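October, evening

Neville Rudd has lent me his book on living lighter, and I have now read 60 pages of it, which is more than it deserves. The idea is that you own 7 shirts and wash them in cold water, and after two months you feel free. Free of what, he couldn't tell me. He has been at it since summer and seems much the same to me, only more creased.

I did try the list of things to do without. No fabric softener: fine, never bought it. No coffee out: lasted until this morning. No complaining before noon: I don't see what I'd do with the time.
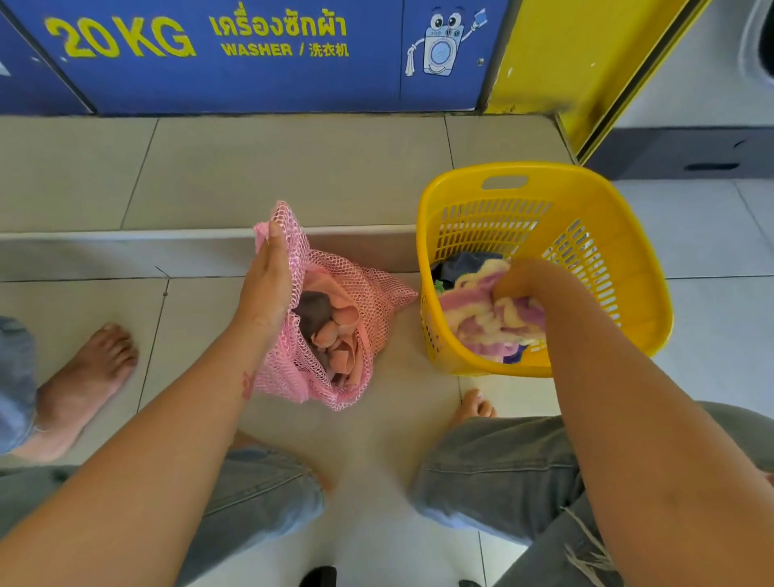
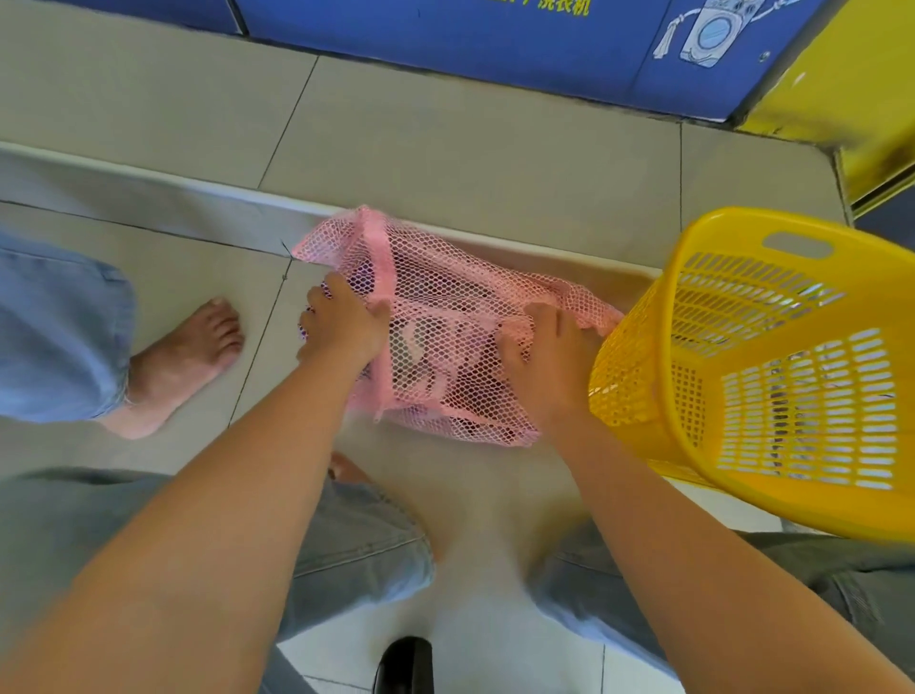 Launderette: the 20KG washer panel, then the pink mesh bag.

Chapter five says chores are a form of rest. I would like to see the author's knees. There is also a powder he recommends by name, Hirkska, at a price I had to read twice, and it promises to "reset" cotton. Cotton has no settings.

Rain again after supper. The Wasstead bus has been moved to the other side of the road, to improve things, according to the notice. Two people waited at the old stop while I watched from the window. I'll give the book back to Neville and say it was interesting.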